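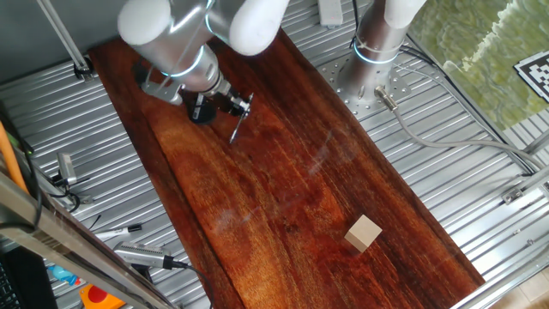
Edwards Manipulation Lab, Bench Diary

February 23, 2020

In at eight. Lights on, compressor off, both controllers up without complaint. The left arm wanted its brake test again, so I let it run while I made tea and read back over what I wrote in January about the Lostach fingers. Most of it was grumbling about the mounting screws. I wish I'd written down the torque.

The job for today was to carry on with the comparison between the Lostach gripper and the Rarotik one, same arm, same controller, same objects. Rernuvance want a recommendation from us before they order for their own cell, and I'd like the recommendation to rest on something better than which one I enjoy using. Each gripper gets 40 picks on the cube and 40 on the marker. A pick counts if the object comes up, stays up through the short traverse and goes down where it was told to. Anything else is a fail and gets a note.

Lostach first. It was already on the arm from last time and I didn't fancy swapping it before I had to. Opened it up to full stroke and checked the width with the calipers. 100 mm on the data sheet and near enough to that on the calipers for me to leave it alone. The fingers close evenly. There is a slight click at the end of travel that I don't remember from January, and I've put it in the fault book in case it gets worse.

Cube picks went well. I started the force at the low setting and the cube slid out on the first few, so I went up a notch, threw those runs away and began the count again. After that it was dull, as it should be. 3 fails in the whole set, all of them with the cube turned well off square to the fingers. It doesn't centre itself when a corner touches first. It skates off along the varnish and the fingers close on air. A rougher board would hide this, and I'm half inclined to keep the slippery one for that reason. Rernuvance's own trays are smooth plastic and will behave more like ours than like a rubber mat.

Stopped and re-did the camera calibration before starting on the marker. The wrist camera had been giving me a height that was out by a bit, always the same way, and I'd been correcting it in my head. Bad habit. Ran the routine twice and took the second result. The fixed cameras I left as they were.

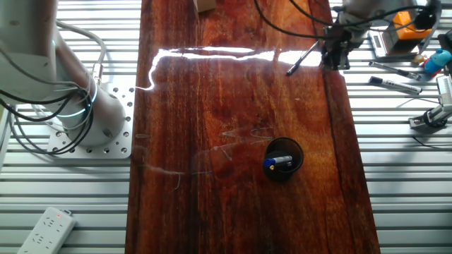

Marker picks are slower to set up and I'd allowed too little time for them. The marker has to be in the cup, and it never settles at the same angle twice, so every run needs a fresh look from the camera before the approach. I tried a fixed approach on a couple of dry runs to see if I could skip the look. I can't. The fingers came down on the rim and pushed the cup along the board, and I hit stop.

With the look put back in, the Lostach was fair. It has slim tips and gets down beside the barrel without touching the rim if the marker is leaning well over. If the marker is sitting more upright it tends to catch the cup as well and lift the pair of them. I've scored those as fails. There's an argument that they are half a success, and I had that argument with myself over lunch and decided against it. The rule was written down before we started and I'm not changing it partway through.

Lunch was the leftover curry. Forgot the rice at home.

Swapped grippers straight after. The Rarotik plate uses a different bolt pattern and needs the adaptor ring, and the adaptor ring was not in the adaptor ring drawer. Found it in with the spare cable ties. Bolted up, re-entered the payload and tool offset in the controller, then moved it through the usual poses by hand with the speed right down. The controller threw a payload warning on the second pose. I had typed the mass of the old gripper. Corrected it and it went away. I've now taped a card to the side of the monitor with both sets of numbers on it.

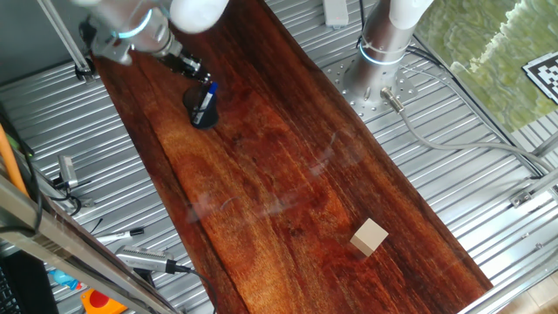
The Rarotik is a noisier unit but its force control is much finer, and I could leave it on one setting for both objects. Its cube picks were all good, including the ones turned off square, which it seems to nudge into line as it closes. Then the light came round in the afternoon and the camera started losing the cube altogether. With the cube down one end of the board, the cup up the other and the glare lying across the middle of the wood, the auto exposure was being dragged about by the bright streak. I locked the exposure by hand and had no more trouble from it. I should have done so for the Lostach set as well. The morning light was softer, so I don't believe it cost that gripper anything, but it is a difference between the two sets and I've put it on the sheet.

Marker picks with the Rarotik are only partly done. The tips are wider and on a marker standing up in the cup they have no room at all. On a marker leaning out over the rim it's the better of the two, and the grip doesn't roll the barrel the way the other one does. I'd got most of the way through when the logging disk filled up and the last few runs were saved with the joint data but no video. Cleared the old January recordings after checking they were on the server. Those runs will have to be repeated, as I can't score a pick I can't look at.

Also measured the time from close command to confirmed grip while I was at it. Lostach is quicker on paper and I thought it would be quicker here. The Rarotik came out 42 ms ahead on average. I want to see that again before I tell Rernuvance. It may be the way the two drivers report "closed" and have nothing to do with the fingers.

Parked both arms at five. Still to do: finish the Rarotik marker set with the exposure locked, repeat a short Lostach cube set the same way, find out about the click, order more adaptor bolts (M6, the short ones). Ask Lostach if they sell a softer tip pad. Bring rice.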